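Pernitz Housing Retrofit Program
Interim progress report, second reporting period
Prepared by Leobardo Trujillo, program lead

1. Status

Work continued on the window, draft-proofing and bedroom comfort measures covered by the grant. At the close of the period, 306 households were enrolled and 46 were awaiting a first survey. The waiting group is concentrated in the Stekitz blocks, where access has to be arranged through the building manager and survey visits are limited to Thursday.

Spending is within the approved budget. The materials line is underspent because the second delivery of secondary glazing panels was invoiced after the period closed. The charge will appear in the next statement. No transfer between budget lines is requested.

2. Surveys and baseline data

Temperature and humidity loggers were placed in the main bedroom and the main living space of each surveyed home. Loggers record at fixed intervals and are collected when the installer makes the first visit. The data set now holds 2294 valid logger-days. Days with a gap in the record were removed before analysis, as set out in the monitoring plan.

Two findings affect the remaining work. First, overnight temperature in bedrooms falls faster in the Lodhi type units than the original model assumed. The difference is largest in rooms with an outside wall on the window side. Second, relative humidity in the same rooms stays high into the late morning, even where residents report that they air the room daily. The survey form now asks whether the trickle vent is open, closed or painted shut. The third answer is common.

Residents also complete a short bedding and furnishing sheet. It asks about curtains, the number of covers in use in January and the distance between the bed and the window. The answers are used to adjust the comfort model, which had treated all bedrooms as having the same curtains and bedding. Emiliano Villaseñor has rewritten that part of the model and is checking it against the logger data.
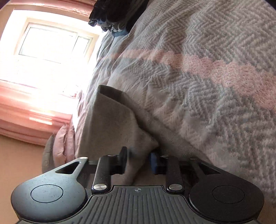
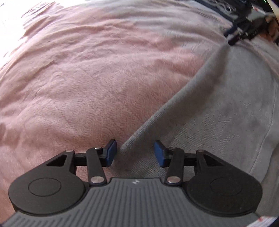 Figure 1. Bedroom furnishings: window curtains and a bed covering (first picture); pink fleece blanket beside gray fabric (second picture).

3. Installation

Draft-proofing is complete in all units released by the survey team. Secondary glazing is complete on the lower floors at Pernitz and in progress on the upper floors. The Cillier brackets specified in the original application did not fit the older window reveals. A shallower bracket was tested in 2 units and approved by the building engineer. The change adds labor time per window but does not alter the thermal rating of the finished assembly.

Several residents asked for curtain rails to be refitted after the panels went in. This was not in the scope. Installers now remove and refit the existing rail as part of the visit — a small addition that has cut the number of return calls. Replacement rails remain the responsibility of the housing association.

4. Issues

Access at Stekitz remains the main constraint. A second weekly survey slot has been requested and a reply is pending. If it is refused, the first surveys there will run into the next period and installation will follow later than planned.

Logger losses were higher than expected. Most missing units had been moved to another room and were later recovered, but their readings could not be used. New loggers carry a label asking that they be left in place.

5. Next period

Complete first surveys at Stekitz, subject to access.
Finish secondary glazing on the upper floors at Pernitz.
Issue the revised comfort model with a short technical note.
Begin follow-up logging in completed Lodhi units, using the same room positions as the baseline.

The financial statement and the anonymized logger summary are supplied separately.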